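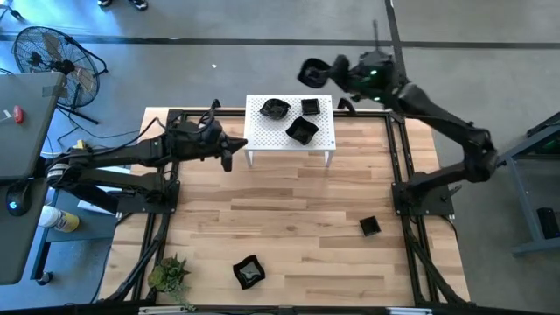 Florencia Cáceres wrote to us asking if the bench could clear up after a staff lunch yet, and said she would buy one the day it could, but that every robot she had been shown so far needed more looking after than the dishes did.

The short answer is no. The Orcombe two-arm bench will pick up small dishes and set them on a stand, or take them off it again, if the dishes are ones it has been taught. It won't scrape plates, run water or load a dishwasher. We sell it to workshops, teaching labs and kitchens that want to find out which of their small handling jobs a machine can take on, and this page is meant to help you decide if yours is one of them.

Orcombe Two-Arm Bench
Sold and supported by Millwood
Status: available to order, lead time confirmed with your quote

What it is

A workbench with a robot arm on each side, both reaching in over the same work area. The top is butcher block. Each arm sits on its own dark mounting plate and ends in a gripper with pointed fingers. Black metal rails run around the work area and the cables follow them down. The perforated stand is white and lifts off.

What it can do now

Pick up small bowls and square dishes from the bench top and place them on the stand.
Take dishes from the stand and put them back on the wood.
Use either arm for either job, provided the dish is within reach of that arm.
Stop and wait when it can't find a grip, and show a message on the operator screen.

What it can't do yet

Wash, dry, scrape or rinse anything.
Separate dishes that are nested tightly together.
Handle clear glass with any reliability.
Pick up cutlery lying flat.
Work out where to put a dish it has never been taught.

Bowls and rims

Most questions we get are about shape. A straight-sided dish gives the fingers a flat wall to close on, and it's the easiest thing to teach. Flared edges are harder because the dish tips as the fingers close. Wavy rims are harder again, as a grip that works at one point on the rim may slip an inch further along. If your dishes have uneven rims, expect to spend longer on teaching and to see more failed grips in the first few days.

Dark glossy dishes also give trouble. Reflections inside the bowl can be read as an edge. Moving a lamp often helps more than changing a setting, so try that first.

Results from the Tokham trial

Kai-wen Chung ran a bench at Tokham with the staff kitchen's own dishes. The trial ended on 22nd August. These are the figures we were given, and we have not left any runs out.

Placements attempted: 243
Dishes dropped: 9
Dishes broken: 3
Stops needing a person to reset the arm: 5

Most of the drops were with the same deep bowl, which has since been taught again with a lower grip. Breakages were all from drops onto the floor. Dishes dropped over the bench top survived, which is one argument for keeping the wood.

Speed was the weaker result. A person standing at the bench was faster than both arms working together, in every session. Chung's note at the end of the trial said the staff liked having it there but still did the lunch dishes by hand, and that the bench got the most use in the afternoon, sorting clean dishes while people were busy with something else.

Is it worth having?

For a household, we don't think so at present. The bench takes up the floor space of a large table, it has to be taught each dish, and the job it does is the easy part of washing up. We have turned down a few home orders for this reason.

For a shop floor the case is better. Cheung uses one to move small trays between a bench and a drying stand. The trays are identical and arrive in the same place each time. That is the kind of work the arms are good at. If your parts vary from one to the next, or turn up in a heap, send us a box of them before you order and we'll try them.

Teaching a new dish

Put the dish on the bench and guide the gripper to it by hand. Close the fingers, lift, and move to the place where you want the dish set down. Repeat with the dish turned a different way. Simple shapes are usually learned within one sitting. Shih-chieh Yu has written a teaching guide that comes with the bench, and the chapter on rims is worth reading before you start.

Placing the bench

The arms reach past the edges of the top, and an elbow can swing out over the floor on its own side. Leave clear space on both sides and at the back. Mark the floor if people walk by. A level, hard floor is needed. Carpet is not suitable.

Keep walkways out of reach of the arms while power is on. Anyone working at the bench should know where the stop button is.

Supplied with the bench

Bench top and rails
Two arms with grippers and mounting plates
Perforated stand
Operator screen and stop button
Cable set
Printed teaching guide

Not supplied: dishes, lighting, floor marking.

Care

Wipe the top with a damp cloth and dry it straight away. Oil the wood when it starts to look pale. Check the gripper fingers weekly for chips and replace them in pairs. Look over the cable on each arm at the same time, paying attention to the loose run near the wrist, and call us if the outer cover is worn.

Coming changes

A softer finger for curved rims is being tested and should go on sale in November. It will fit benches already sold. Work on nested dishes continues and has no date.

Orders and questions

Quotes are handled by Nhi Sầm. For trials with your own dishes or parts, write to Hok-lam Liu and say what the items weigh, what they're made of and how they arrive at the bench. Test items are returned at our cost, apart from any we break.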